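About Gidudwood

Gidudwood builds and supports two-arm workcells for handling soft goods. We are based in Tennant and sell one product line, Clistix, along with the setup, training and repair services that go with it. Our customers are garment rental companies, uniform services, textile test labs and university groups.

The company was started by Wubit Gudeta and Greer Rutherford, who had worked together on conveyor sorting equipment for commercial laundries. Sorting was well served by existing machines. Folding small mixed batches was still done by hand at every site they visited, and the automatic folders on the market expected flat pieces of known size, fed one after another by an operator. Clistix was designed for the mixed batches.

What we make

A Clistix cell consists of two arms on a shared crossbar, a tabletop, an enclosure with a back wall and two side walls, and a controller. The arms are identical apart from mounting side. Each carries a two-finger parallel gripper, and the finger pads can be changed without tools. Standard pads suit shirting, jersey and light knits. Pads for denim and toweling are sold separately.

The cell runs from a single wall outlet and needs no compressed air. It ships in two crates. Most sites are running test folds by the end of the second day, including leveling, arm homing and camera calibration.

Fold programs are taught by demonstration. An operator guides the arms through a fold with a pair of hand controllers, repeats it with different garments of the same type, and the controller trains on the recordings. The base license stores 60 programs. A new program for a simple item such as a T-shirt usually takes one working day to record. Button-up shirts take longer. Collars and plackets are stiffer than the panels around them and behave differently under the gripper, and a program recorded on new shirts will often need extra demonstrations before it handles washed ones.

What we do not offer

Clistix does not iron, steam or bag. It does not handle fitted sheets, and we no longer accept trial requests for them. Cycle times are slower than those of a trained person. Customers who process one garment type in high volume are better served by a dedicated folder, and we will say so during the site survey.

Services

Site survey: a half-day visit covering floor space, lighting, power and garment mix. The written report is yours to keep whether or not you order.

Program recording: our technicians record folds at our shop using garments you send. Please send at least 9 pieces per garment type, in the condition in which they will reach the cell.

Operator training: two days, up to four people.

Repair: gripper and joint modules are exchanged by mail. The warranty is 13 months from the date of installation.

The shop

Program recording is run by Chia-hao Ng. Each recording station has the same crossbar, arms and walls as a customer cell. Table coverings are changed between recording sets so that programs do not come to depend on a plain background. Garments are presented laid out, folded and bunched up in baskets.

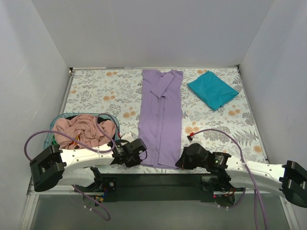

Clistix recording station with a button-up shirt on the table.

Jin-sol Min is responsible for controller software and issues updates twice a year. Updates are free during the warranty period and can be installed from a memory stick at sites that keep the cell off their network. Fadwa Metwally handles surveys, installation and training.

Arm castings and joint housings are supplied by Drasix. Final assembly, wiring and testing are done in our own building. Every cell is run through a full set of reference folds before it is crated, and the results are included with the manual.

Visits and contact

Demonstrations are by appointment on weekday mornings. Bring your own garments if possible, since results with our stock say little about yours. The shop is closed for the first two weeks of August. Repair modules are not shipped during that time, so please order spare pads and cables in advance.

Page last revised Monday, January 6, 2020.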